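Sowerby Cord Locks and Toggles – Single Hole, Item 339

Home / Trims and Hardware / Cord Locks

Sold in bags of 32 or boxes of 1000
In stock at the Drindov warehouse

The Sowerby single-hole cord lock is a spring toggle for drawcords on jackets, hoods, stuff sacks and tent bags. Press the button, slide the lock along the cord, and let go. It takes round cord up to 1/8 inch and light flat cord of the same width. For thicker cord, order the two-hole version, item 3301.

The body and button are molded nylon and the spring is stainless steel. Color is black only. We carried a gray one until June and have no plans to bring it back.

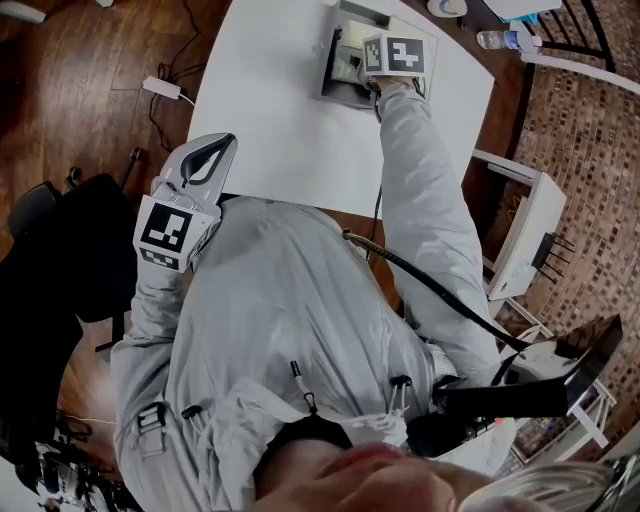 Placement is the question we get most from people sewing their first shell. A hem cord usually needs one lock at each side seam, and a hood needs one on each side of the face opening. Some patterns call for more. The loose light gray jacket in the photo has black cord toggles hanging from it, one of them down by the sleeve, and on crinkled fabric like that it helps to back each cord exit with a small square of interfacing before you set the eyelet. Leave two inches of cord past the lock and knot the end, or finish it with a cord end (sold separately).

Fitting
Melt or tape the tip of the cord first. Hold the button fully down while you feed the cord through – a half-pressed lock will fray it. A wire loop threader makes the job easier with soft cotton cord.

Care
Machine wash warm. Tumble dry low. Keep the iron off the lock. If sand gets into the spring, rinse it under the tap and work the button a few times.

Shipping and returns
Orders leave Drindov within two business days. Unopened bags can be returned for a full refund. Boxes of 1000 can be returned for store credit only.

Customer notes
"Used these on the Trillunlow anorak pattern. They hold well on waxed cord, less well on the very slick stuff." – A-yeong Kang, November 4, 2020

"Button is a bit stiff at first. Fine after a week." – Tâm Kim

Goes with
Usik round elastic cord, 1/8 inch
Sowerby cord ends, black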